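Search products
Search
All categories

Lela Advent Candle Set

The Lela set holds four taper candles for the Sundays of Advent, three purple and one rose, with a white pillar candle for Christmas Eve. It is made by Ilisus for parish and home use. The rose candle is lit on the third Sunday.

Each taper is 16 inches tall and fits a standard wreath ring. The candles are 51 percent beeswax and burn with very little smoke. Trim the wick before each lighting and keep the wreath away from drafts.

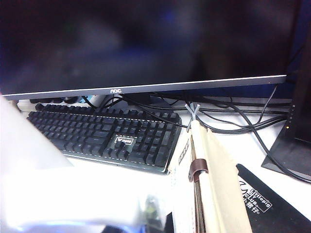 Parishes that light the wreath at every Mass should order a second set of tapers. The first candle is used all four weeks and will be the shortest by the end of the season. Single replacements are sold in purple and rose.

The brass Ferneck ring is sold separately. It has a cup for each taper and a flat plate in the center for the pillar.

Item number: 139
Minimum order for parish pricing: 50 sets
Orders placed by the end of September ship in October. Later orders ship as stock allows. Unopened sets can be returned until Christmas.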